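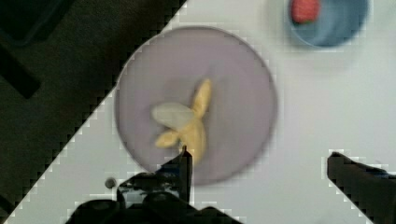
Chanida Phetsri wrote in to ask how often a little table-top arm wants looking after, and whether she could do it herself with what is already in the kitchen drawer. Hers sets down light things very nicely in the morning, she says, and by the afternoon it has begun to pinch them off center, and she has been moving the plate over to suit the arm instead of seeing to the arm.

Well, Chanida, yes, you can do nearly all of it yourself, and please stop moving the plate! I did the same thing for a whole winter with my own machine (I call it Enis, and Enis has put up with a great deal from me) and all I managed was to teach myself bad habits. So I am going to put down everything I do, in the order I do it, and you can leave out what doesn't apply to yours.

Before anything else

Switch it off and pull the plug, and give it a minute. Hold the arm up with your other hand while you do it, as a good many of them go limp and sag when the power goes, and a gripper coming down on a dinner plate is a sad noise. Lay a folded dish towel under the wrist and let it rest there.

Have these by you: two soft cloths that don't shed, a small dish of lukewarm water with one drop of dish soap in it, a dry toothbrush (a child's one is best, the head gets in everywhere), some cotton swabs, and the right screwdriver. I mean the right one. I chewed up the head of a screw on Enis with a driver that was nearly the right size and had to send away to Illunside for another, and waited until April for it.

The fingers

Start with the insides of the gripper fingers, where they meet whatever is being picked up. That is where the grease off your hands ends up, and flour, and the fluff from cloths, and a slippery finger will let a smooth thing turn as it closes. Wring the cloth out until it feels barely damp and wipe from the base toward the tip. Then the dry cloth. If you have soft pads on yours, lift the edge with a fingernail and see whether the glue is going. A pad that has crept even a little to one side will give you exactly the trouble you describe, fine in the morning and worse as things warm up.

No spirit on rubber pads, please. It makes them hard and shiny.

Now open and close the fingers gently by hand, if your maker says that is allowed. Some say never to, so do look in the booklet. You are feeling for a gritty spot. The toothbrush goes along the hinges and any little gear you can see, always brushing outward, and I turn the wrist so the dust falls onto the towel and not back down inside.

The little camera

If there is a camera at the wrist, clean it last of all, with a fresh swab, dry, in a circle from the middle out. Breathe on it if there is a smear. I once wiped mine with the same cloth I had used on the fingers and spent an entire evening re-reading the setup pages, wondering why everything had gone foggy.

Screws and cable

Go round the screws at the wrist and stop when each is snug. Plastic housings crack very quietly, and you find out weeks later. Then follow the cable back with your fingers from the gripper to the base. It should have a bit of slack at every joint with the arm stretched right out. Mine was tugging at the elbow, and I fixed it with a loop of soft garden tie - not a zip tie, which bites in.

The table

People forget the table, and I did too. Push down on each corner. If it rocks, fold a piece of card under the leg, and then check that the clamp on the base hasn't worked loose. Wipe the top and dry it well, or a light plate will skate about on the damp.

I use light, unbreakable things for practice, play fruit and a couple of picnic plates and bowls. A banana shape is a good hard test, being curved, and a strawberry is good for finding out whether the grip is too strong. Put a small pencil mark where the plate goes so that you are testing the arm and not your own memory.

Setting it straight again

Once it is clean, plug in, stand back, and let it find its home position with nothing in its way. Run the zeroing routine from the booklet, all of it, even the dull part. Then try the same pick over and over with the plate on its mark. I do 14 tries, and write down any that land crooked and which way they leaned. If they all lean the same way, zero it again. If they lean every which way, something is loose and it is back to the screwdriver, I'm afraid.

Chanida, with yours drifting through the day, I would do the test once when you first switch on and again after 70 minutes. If only the second is poor, look hard at those pads.

How often

Fingers every evening it has been used. Brush and screws every other week. Cable whenever you move the table. I keep a notebook from Petchrat, the stationer's in Cukevstead, hung on a string by the plug, and my last line in it reads "19th June, left pad reglued, wrist screw a quarter turn, all well." Leave a new pad overnight under a clothespin before you use it, and put a scrap of baking paper between the fingers so they don't stick to each other.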